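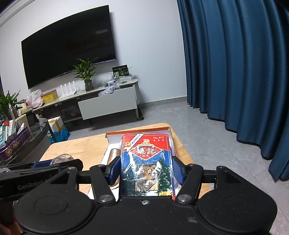

**Yaoji No.975, big pack — 4 stars**

Bought these for the Thursday-ish game at Kendra's, except it moved, so they went to my place instead. Anyway. Cards.

Got them through Pirkport, order took 2 weeks, came in a padded bag with a bent corner. Pack itself fine. Shiny clear wrap with the tiger on the front, red and blue, No.975 up in the corner with three little stars. My nephew wanted the wrapper more than the cards.

**Shuffling.** Stiff at first. Really stiff, they want to spring out of your hands. Give it an evening. After that a nice snap, riffle is clean, bridge works if your hands are bigger than mine. Overhand no problem at any point.

**Finish.** Smooth, a bit slippery on a bare table. Put a cloth down. We used an old bedsheet folded over and it was alot better. Povilas dealt half a hand onto the floor before we did that.

**Reading them.** Normal index, normal faces. Imani plays without her glasses and mixed up spades and clubs once, but she does that with every deck I own.

**Wear.** Used them most of September. Edges going a little gray, two cards with a soft corner, nothing you could spot from the back. One got tea on it. Wiped off, dried flat under a dictionary, still in play.

What I don't like — the smell. Inky, strong, lasted days. Air them out by a window. Also the wrap is a pain to open, no tear strip that I could find, ended up using a kitchen knife and nicked a card box. My fault mostly.

Compared to the Brisholm deck I had before: those were softer out of the box but split at the edges inside a month. These feel like they'll go longer. The Brisholm ones were nicer to look at though, I'll give them that. And cost double.

Good for rummy, durak, kids, camping. Not for fancy card tricks, too slick for that, at least with my hands. Would buy agian, probaly before the holidays when everyone turns up and somebody loses a jack.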